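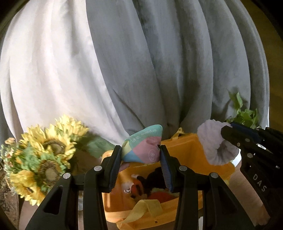 Helto Pleated Curtain, Full Length
Item 503
Sold by Nosorari Home

The Helto is a full-length fabric curtain with long vertical folds. It is made for living rooms, bedrooms and kids' rooms where the window takes up a good part of the wall and a flat panel would look bare. The pleats are stitched at the top and fall open toward the floor, so the cloth keeps its folds when the curtain is closed.

Each pack holds 2 panels. Hooks are included. The rod, rings and tiebacks are sold separately.

How it hangs

The fabric is medium weight. It softens daylight and gives privacy during the day, but it is not a blackout curtain. In direct sun, the side of the curtain nearest the light will look very bright and the rest will look grayer. This is normal for light-colored cloth in deep folds and changes with the time of day. If you need a dark room for sleeping, hang the Helto in front of a blackout roller shade or order it with the Skorkton lining (see below).

New panels arrive folded and will show creases. Most of these drop out once the curtain has hung for a while. For the ones that stay, use a garment steamer from the back of the cloth, working from the top down. An iron can flatten the pleats, so keep it to the bottom hem if you use one.

Details

Length: 106 inches, top edge to hem
Panels per pack: 2
Hooks per panel: 23, adjustable
Heading: stitched pleats
Bottom hem: double turned, can be shortened
Lining: none (optional, sold separately)
Fits: curtain track, or rod with rings

Measuring

Measure from the underside of the track or rings to the floor. For a curtain that clears the floor, take off half an inch. For a curtain that rests on the floor, use the full measurement. The hooks can be moved up or down to fine-tune the height before you cut or sew anything.

For width, measure the track and not the window. The track should run past the window on both sides so the curtain can be pulled clear of the glass. The pleats already take up the extra fabric, so there is no need to double the width the way you would with a rod-pocket panel. If one pack does not cover your track, panels from two packs can be hung side by side. Order them together so the color matches.

Shortening

Hang the curtain for a few days before you hem it. Fabric this long can drop a little under its own weight. Pin the hem with the curtain in place, check it from across the room, then take it down and sew. Iron-on hem tape also works, though it may need to be redone after washing.

We do not offer a hemming service — any tailor or alterations shop can do it.

In a child's room

The Helto has no cords or chains. It is opened and closed by hand. The panels reach the floor in most rooms, so in a play area they will get pulled on, walked over and used as a hiding place. Use a track screwed into the wall or ceiling here. A tension rod will not hold the weight. Toy bins can sit in front of the curtain as long as they don't pin the hem to the floor.

Care

Take out all the hooks before washing. Machine wash cold on the gentle cycle, one panel at a time. Do not bleach. Hang the panel back up while it is still damp and straighten the folds by hand. Do not tumble dry.

Between washes, vacuum with a soft brush attachment. Small marks can be dabbed with a damp cloth and a drop of dish soap. Test a spot near the hem first.

Goes with

Skorkton lining — clips to the same hooks and blocks most of the light. Trim to length.
Âu ceiling track — single or double, with end stops. Use the double if you want a sheer behind the curtain.
Âu wall hooks and tiebacks — sold in pairs.

Shipping and returns

Ships folded in a flat box. Unused panels can be returned in the original packaging. We can't take back panels that have been washed, cut or hemmed, so check the length and color first. If a panel arrives with a pulled thread or an open pleat, send us a photo with your order number and we will replace that panel.

Spare hooks are available on request. Give item number 503 when you write.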